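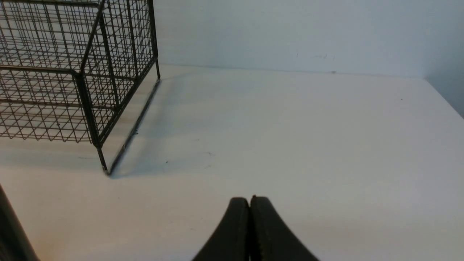 Black wire-mesh basket on a pale tabletop

Gorholm Table Linen, natural

Our Gorholm cloth is woven from washed flax and becomes softer with every year of use. Width 43 inches, item no. 1678. Wash at low heat and iron while still damp – the hem stays flat like this. Orders placed before Thursday noon leave our store the same week.

Comments (2)

Vittoria Longo: Mine shrank a little in the first wash, then no more.

Annelies Camenzind: Is the gray coming back in August?

We use cookies to remember your cart. Accept | Settings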